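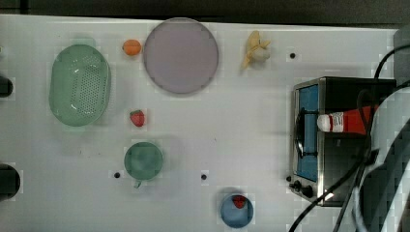
The long fight over a hinge

By Themis Athanasiadis
Aug 25, 2026

Clause 7. That's where it all went wrong, if you ask anyone in Flirnville who makes hinges for a living. And in Flirnville that is plenty of people.

Quick background. The standard for cupboard and light door hinges has been under revision since before Nestberg moved to the new works. First draft was short. Second draft was not. The third one went out for public comment in April and came back with 866 comments, most of them on a single page. I have read them. Not all closely, I admit.

What the page says: a hinge has to open and close a set number of times under load before it can carry the durability mark. Fine. Everyone agrees on that bit. The row is over the word "close". Does a door close when it touches the stop, or when it sits flat against it? Sounds like nothing. On the test rig it's the difference between a pass and a box of bent pins.

Nestberg say touching. They make the cheaper end, soft steel, lots of it, and their rigs have always been set up that way. Renari say flat, and their hinges cost more, so you can see why they would. Tzanetos, who don't make hinges at all but run the test house both firms use, would just like to be told. They have two rigs standing side by side set to two readings of the same sentence.

I went to see them. Noisy place. You get a clack every few seconds and after ten minutes you stop hearing it, then you go outside and miss it. The engineer who showed me round has been on the drafting group since the begining and has stopped bringing it up at home.

What the old text said

Less than you'd think. The edition still in force gives one figure for the load, one for the cycles (3,000 for the lightest class) and leaves the rest to "normal use". Which worked for years. Test houses rang each other up. Makers knew what would get through and what wouldn't. Then the kitchens trade started asking for certificates with every order, and buyers started reading them, and a phrase like normal use won't stand up when two certificates disagree about the same hinge.

That happened, by the way. Same batch, two labs, one pass and one fail. The retailer sent the lot back. There were letters.

So the group sat down to define things. Closed, open, load, cycle, failure. Failure took longest. Is a squeak a failure? In the first draft, yes. In the second, only if it can be heard from a metre away, and then someone asked in what sort of room.

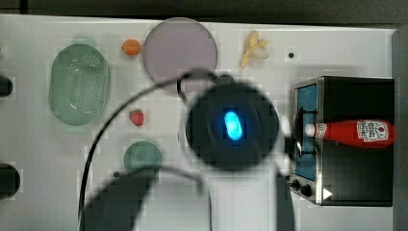
The squeak has gone now, moved to a note at the back which isn't binding. Sag stayed in. A door may drop a little over its test life and still pass, and the limit depends on the width of the door, and there is a table. The table is good. I'd have printed it here but you have to buy the document, and the rights people were polite but firm.

That's the other grumble, cost. A one-man workshop making brass butts for boat lockers pays the same for the text as Nestberg does. Some share a copy, which they shouldn't. Some work from the old edition with pencil in the margins. One maker told me he'd bought the new draft, read the first page, found it pointed to two more standards for its terms, and put it in a drawer. He hasn't bought the other two.

Renari have offered a way out on clause 7. Keep both readings, call them class A and class B, mark the hinge to show which. Nestberg don't like it, they think B will look like second best on a shelf, and they're probaly right. There was talk of using colours. There was then a comment objecting to the colours.

Tzanetos ran 100 hinges each way over the summer to see how much it matters. Results are with the group and they wouldn't show me. Not even a hint. The next draft is meant to have them in an annex, with the wording of clause 7 left in square brackets until the makers have met again.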